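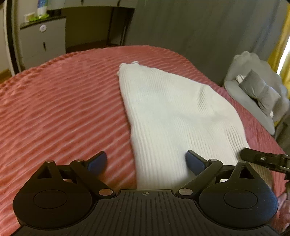 By the time the kettle had boiled for the second time, my sister had moved the whole business up to the spare room, on the grounds that the kitchen table was no place for learning to fold. Folding, she said, was a bedroom sort of job. Our mother had always done it on a bed, standing up, with the wireless going, and if it was good enough for her it was good enough for a pair of grippers made out of black plastic and a great many evenings.

We had built them over at Prerkwood, in the shared workshop behind the old bakery, where you pay by the month and label your milk. I had done the arms and she had done everything that needed a brain. The screws came from Covard in a paper bag, 116 of them, and I'm sorry to say I dropped the lot behind the lathe on the very first evening and was still finding them in October (one in my shoe, one in a scone, though I never told the person who had made the scone). My sister only sighed and wrote "Hira" on the lid of the toolbox in marker pen. That was the name she'd settled on for the machine we meant to have at the end of it all, long before there was any machine to answer to it.

"It has to watch us first," she said now, smoothing the pink bedspread with the flat of her hand. "You can't expect it to know what a towel is for."

"I'm not sure I know what half of ours are for," I said.

She had been reading the Pillai notebook again, the fat one with the tea ring on the cover that had come to us with the workshop bench, and according to the notebook you wanted about 2,329 good folds before you could expect anything sensible. I had asked what made a fold good. She had turned several pages and read me a passage on patience.

So we folded. I squeezed, the blue fingers came together, and up came a corner of something white and ribbed, and down it went again an inch to the left of where I wanted it. It is a peculiar thing to be clumsy on purpose-built equipment! I had folded washing for forty years without a thought, and there I was with my tongue between my teeth like a child doing up a first shoelace, while the light went along the yellow curtain and the tea went cold on the landing.

"You're snatching," my sister said.

"I'm not snatching, I'm being firm."

"Mum used to let it hang a second first. Don't you remember? She'd lift it and just let it hang."

I did remember, once she'd said it. I could see her elbows. I opened the fingers, shuffled round the corner of the bed, and took hold again nearer the hem, and waited.

"There," said my sister, very quietly. "Now do another."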